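Hello, knitters and crocheters! Welcome to the **Gasoreck Stitch Library**, a big, friendly pile of yarn patterns written in plain text so you can search them, resize them, and print them any way you like.

There are 2277 stitch patterns in here right now (I still can't believe it!), from plain garter to the wild leafy cables Nazma Chowdhury charted over one very long winter. Every one has been worked up in real yarn by at least one person before it went in.

## What's in the folders

- `knit/` – flat and in-the-round stitch patterns, US terms
- `crochet/` – same idea, US terms again, with a UK column in the header
- `charts/` – symbol charts as plain text grids, one character per stitch
- `swatches.csv` – yarn weight, needle or hook size, and gauge for each test swatch
- `borders/` – edgings, including the Ramosby scallop, which looks SO good on baby blankets
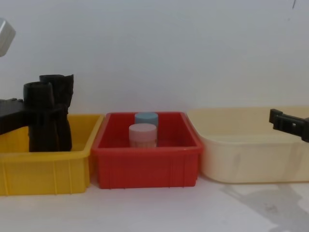
Each pattern file starts with a short header, then the rows. It looks like this:

```
name: Stisness Rib
craft: knit
multiple: 4 + 2
rows: 2
row 1: k2, *p2, k2; repeat from * to end
row 2: p2, *k2, p2; repeat from * to end
```

The `multiple` line is the one you'll use most. For Stisness Rib, cast on any multiple of 4 and add 2 more. A 60-stitch hat worked in the round drops the extra 2 and just repeats `k2, p2` all the way, so you get a lovely unbroken rib with no purl rows at all. Round versions have `-round` at the end of the file name.

## Getting started

1. Download the whole library or grab single files. They open in any text editor.
2. Pick a stitch and check its line in `swatches.csv`. If your yarn is a different weight, swatch first! Wash it and lay it flat before you measure.
3. Run the resizer if you want rows written out for your own stitch count:

 ```
 python resize.py knit/stisness-rib.txt --stitches 62
 ```

 It stops with a message if your count doesn't fit the multiple, and suggests the nearest ones that do.

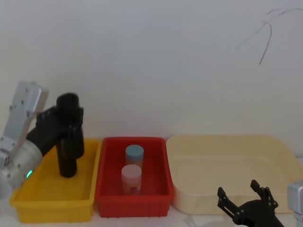 4. Print with `--large` for bigger type. Teguh Nair added this one for reading charts on the couch, and I use it every single evening.

## Known snags

Crossed cables over more than 20 stitches don't fit the chart grid yet. They're written out row by row in the meantime. The Bhattacharjee Lace file has the correct rows but an old chart, so please follow the words until the new chart goes up in September.

A few crochet files still count the turning chain as a stitch and a few don't. Look for `turn_counts: yes` or `turn_counts: no` in the header.

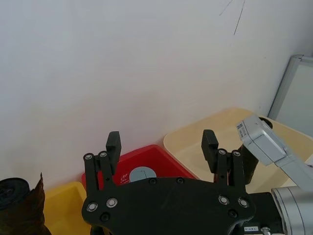
*Black gripper, fingers open.*

## Adding your own stitch

Yes please! Copy `template.txt`, fill in the header, and work a swatch with at least 2 full repeats each way. Send the file with your yarn weight and gauge. I go through new patterns on Friday evenings with a pot of tea, and I'll write back if a row doesn't add up for me.

Make whatever you like from these, sell what you make, and teach them to your friends. If you share the files themselves, keep the `tested_by` line in place.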